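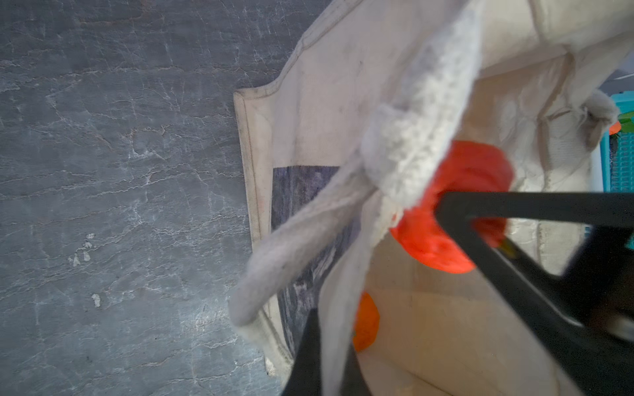
Handout 6: Comparing two grippers on a soft container
Robot Handling Laboratory, Druvbridge

Purpose of this session

In the earlier sessions you worked with rigid boxes. A rigid box stays where it is, its walls are where the program thinks they are, and if the fingers touch a wall you see it at once in the motor current. From this week we work with a canvas tote bag. The task sounds easy: fruit goes from the bag to the white basket. Most groups need the full session for it, so please read this handout before you come.

You will compare two sets of fingers. Set A is the long black pair which we know from the first weeks. Set B is the Huvo pair, which is shorter and has a softer inner surface. The arms, the controller and the program stay the same for both sets. If you change the speed or the closing force between A and B, you compare nothing, and the table in your report has no value.

What is difficult with a bag

The opening has no fixed shape. After each grasp the edge of the bag can be in another place. A position you taught in the first trial should therefore be treated as a start value only.

The handles are thick and soft, and they like to fall across the opening. A long finger can go under a handle without any sign in the force reading, and then the whole bag is lifted together with the fruit. Count this as a failed trial, also when the fruit arrives in the basket.

The fruit lies in the folds. The wrist camera may see only a part of it, and the visible part is not always the best part to grasp. For a round object we want the fingers to close near the widest place. When the cloth covers this place, the fingers close too high and the object jumps out, or they take cloth and fruit together.

The wrist camera also sees its own fingers. With Set A they cover a good part of the view during the last centimeters. This is one reason why we keep the fixed camera running the whole time.

Preparation

Switch on the controller first and the arms second. Wait for the ready signal on both arms.

Put the bag near the center of the floor with the opening up. Pull the sides apart by hand so that it can stand. It will not stand nicely, this is normal.

Put the white basket on the right side, within reach of the right arm. The basket of vegetables stays outside of it, as in session 5.

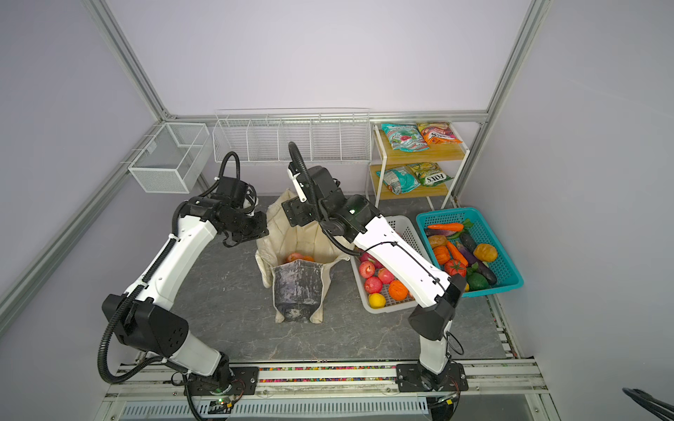 Check the cables before you start any motion. The cable at each wrist needs a free loop, and when both arms lean to the middle the two loops come near each other. Move both arms by hand through the full path one time in free mode. If a loop touches the rack on the back wall, lower the wrist and teach the point again.

Only one arm may be inside the bag at a time. The other arm can wait beside the edge, or it can hold the canvas open if you do the optional part. The program from Vestergaard has a lock for this – do not remove it, also not for a quick test.

Procedure

1. Mount Set A. Run the zero routine and write down the closed position in encoder counts. On our reference arm this value is 1678 for Set A and 1846 for Set B. If you are far from it, a screw is loose or the fingers are mounted the wrong way round.
2. Set the closing time to 300 ms.
3. Run one trial without grasping, only going in and out of the bag.
4. Run the graded trials. After each one, put the bag back by hand and bring the fruit in again. Do not try to make the folds the same as before, because we want the variation.
5. Mount Set B and repeat from step 1.

Save the recordings of both cameras with the Bruvier logger. The trial number in the file name must be the same as in your table.

How to judge a trial

Success: the object is in the basket and the bag is still standing or leaning as before.
Partial: the object is in the basket, but the bag was moved clearly or a handle was pulled.
Failure: everything else, including a stop by the force limit.

Please decide the result from the fixed camera recording and not from memory. Last January the groups together made 171 trials, and many of the results noted by hand were more friendly than the video.

A remark about the result

Students often expect that the softer fingers win. For the grasp itself this may be true, but Set B is shorter, and the wrist must go deeper into the bag to reach the bottom. Then the wrist pushes on the canvas and the opening becomes smaller. So write separately about reaching and about holding – a single success rate hides this difference.

For the report

Give one table for each set, two short clips of failures, and half a page on what you would change in the finger shape. A drawing by hand is enough. Reports are handed in before the next session, in the tray beside the laboratory door.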